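Back at the workshop in Rukcombe tonight, with more coffee in me than I should have at this hour. If you're new, I'm building a two-finger gripper and teaching it to pick things up off a table, and I write down what I changed so I don't change it back again by accident in September.

The big job this week was the fingers. I finally gave up on my old printed ones and switched to the Nokora blocks, which meant redrilling the bracket (twice, because I measured from the wrong side the first time!). I also moved the control script over to Odero, and that ate one whole evening before a single motor so much as twitched.
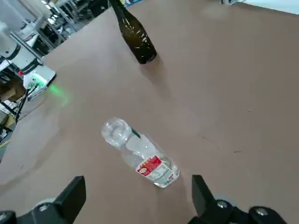

Grip force is what I keep fiddling with. The driver takes a number from 0 to 500, and I'd been running everything at 315, mostly because that's what I had typed in the very first night and never questioned. For a clear plastic bottle lying on its side, with all those bulging ridges up the top half, I want to go lower than that – 288 is my next guess – and aim for the part with the label, where I'm hoping the pads get a better hold. The dark glass one farther up the table can wait until I trust my numbers.

My other headache is the approach angle. The Vidmar planner loves coming straight down, and I'd like it to turn the wrist to match whatever it's reaching for, especially when the thing is sitting diagonally. I've got 16 starting poses saved and I'm going to work through them in order, with the speed turned way down. More when I've got through the list, or when I strip another screw.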